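Ticket 133: Depot charger load balancing drops vans to minimum rate overnight
Product: Edov fleet charging controller
Site: Hinanmont delivery depot
Status: Resolved, monitoring
Opened: 16 October 2023

Reported problem

Electric vans plugged in after the evening route come off charge in the morning well short of target. The depot has 34 charge points on one feeder with a site limit of 300 amps. Vans start at the expected rate, then fall to the minimum and stay there until unplugged. No fault code on the chargers. The dashboard shows "Limited by site" for the whole night, including hours when the building load is low.

Already tried by site: restarted the controller, restarted the chargers on row B, swapped the cables on two vans. No change.

Entry 1, support

Pulled the controller log. The building meter value freezes shortly after the evening shift ends and repeats until morning. The balancer treats the frozen value as live and holds every charge point at minimum. Asked the site to confirm the meter model, the wiring of the data line and the polling interval.

Entry 2, site

Polling interval is 30 seconds. The meter is in the main panel and its data line runs to the network cabinet next to the parcel handling area. No work on the panel since September, when Stetisum replaced the network switch.

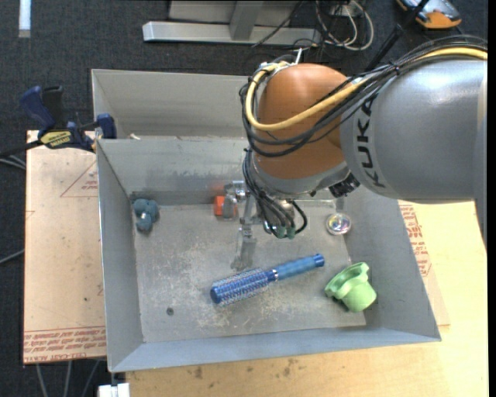

KUKA arm with gripper over the metal tray.

Entry 3, support

The switch is the likely cause. The new model has port power saving on by default. When traffic on a port drops at the end of the shift, the port goes to low power and the meter gateway does not recover its session. The controller should mark the value as stale after three missed polls. In this firmware it does so only if the connection closes, and here it stays open.

Actions for site:
1. Turn off power saving on the gateway port.
2. Set a fixed address for the gateway.
3. Set the fallback limit in the controller under Site, Metering, Fallback. Leave it at the value on the commissioning sheet from Ait Ali.

Entry 4, site

Steps 1 and 2 done. Step 3 was blank in the controller. Entered the value from the sheet and saved. Needed the installer login for this, the fleet login shows the field grayed out.

Entry 5, support

Log from the following night checked. Meter value updates at every poll. Charge rates rise as the building load falls, and all connected vans reached target before the first route. Stale value handling passed to firmware as a separate defect. Ticket stays open for monitoring until the next firmware release is installed at the depot.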